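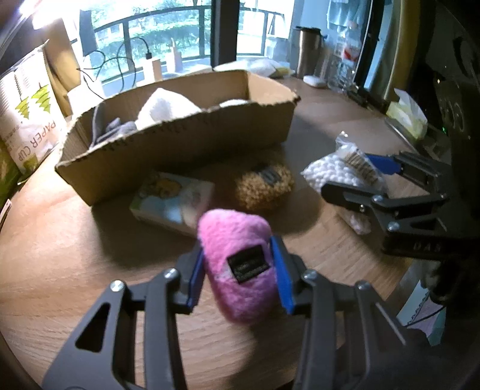 Fernar Mystery Plush Box: my very long opinion

September 10, 2019

Okay so I have been promising this review since February and I'm finally sitting down to do it. If you've been anywhere near a small-toys group lately you've seen the Fernar boxes. You pick a size, you pick "soft," "very soft" or "surprise me," and they send you a plain brown carton with a bunch of little plush guys in it. No list, no returns unless something is damaged. I've ordered four now, three for myself and one for my niece's birthday (she got to keep most of it, I am not a monster).

First, the carton. It's regular brown corrugated with no window and no nice lid, and you will not be opening it neatly. The glue they use on the front is ridiculous. Mine always rips ragged and I end up with that ridgy inside layer showing, so if you were hoping to reuse the box as storage on a shelf, plan on a basket. I wrote to them about it and got a very polite reply from Taner Kocabaş, who told me to run a butter knife under the flap first. I tried it on box four. It tore anyway, just a bit lower down.

Now the good part!

The pink one is my favorite out of everything I've gotten from them. It's this rounded oblong thing, kind of a bean, fuzzy all over, and the pink is a little mottled and goes paler toward the bottom. It has a small black label sewn right on the front, and the writing on it is so tiny that I gave up. It gives when you squeeze it, in a nice slow way, and it fits in one hand, so it has moved onto my desk and I mess with it during phone calls. I'd buy a box of only these if Fernar would let me. (They won't. I asked that too.)

The brown one is round with a curly, nubbly surface, closer to a bathmat than a teddy bear, and it has one of those little dark labels too. My husband loves it. I think it's a touch scratchy. It also grabs every crumb on the table, so keep it away from toast. We have it living on the back of the couch now where it can't get into trouble.

Then there's the fluffy white one, which is gorgeous and which I'm scared of. White plush in a house with a dog! It stayed in the carton for almost a week while I decided where it could go. The fluff does shed a little at first. I took it out on the porch and shook it hard and that mostly took care of it, but don't open it on black pants.

You also get a little rectangular picture box with cartoon art on it, light blue and green and yellow, very cheerful. I like these more than I expected to. My niece collects the boxes and couldn't care less what comes in them. The cardboard is thin though, so don't stack anything on top.

Washing. The Fernar site says spot clean only, and I ignored that with the pink one because of a coffee situation. Pillowcase, cold, gentle cycle, dried on a towel overnight. It came out fine, maybe a little less fuzzy on one side. I wouldn't try it with the curly brown one, I feel like it would turn into felt.

How does it stack up against the others? I've also had a Lirnance bag, where everything is smaller and the stitching is neater, but you get so much tissue paper that you feel a bit cheated by the end. And Kaplan does a plush box that my sister swears by. Hers were all the same texture, which takes the fun out of it for me. What I like about Fernar is that you reach in and each thing feels different from the last one.

A word on the points program, because people keep asking me. You collect points with each order and at 1,000 you get a free small box. I'm at 499 after four orders, so do the math on that before you get excited. I'd treat it as a nice extra for somebody who was going to buy anyway.

Shipping was quick three times and slow once. The slow one sat at the Grarcombe depot for days with no update, and then showed up on a Sunday with a dent in the corner. Everything inside was okay, it's plush, what's going to break.

Would I order again? Yes, and I probably will before the holidays. I'm knocking off a star for the glue and half a star for the shedding, so three and a half out of five, and the pink bean gets a five all by itself. If anybody has pulled a pink one in another color please tell me in the comments, I want to know if there's a green.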